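Appeals, my way: your questions answered

I'm Amarachi Isah, and I help people in Grunton with court paperwork. I'm not a lawyer, so please check the big stuff with one!

Is an appeal a new trial?
No, and I get asked this every Thursday. The judges read the record from your first case and look for legal mistakes. You usually can't bring new witnesses.
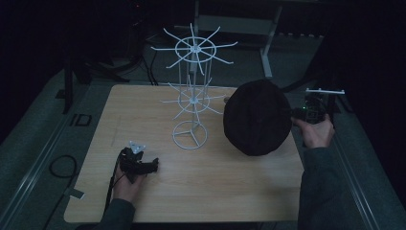

You also can't swap in a brand new argument (I've watched people try, and it's painful). If it wasn't raised the first time, expect trouble.

Do I have to speak in court?
Maybe not. Plenty of appeals get decided on the papers alone. If there is a hearing, it's short, so practice your main point out loud at home.

How many copies of my brief do I need?
I always make three: court, other side, me. Ask the clerk though, they're really nice about it. 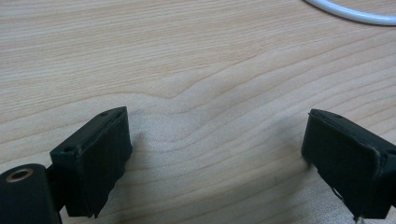 Can I stop once I've filed?
Yes, you can ask to withdraw. Read up on costs first, and call the clerk's office before you send anything in.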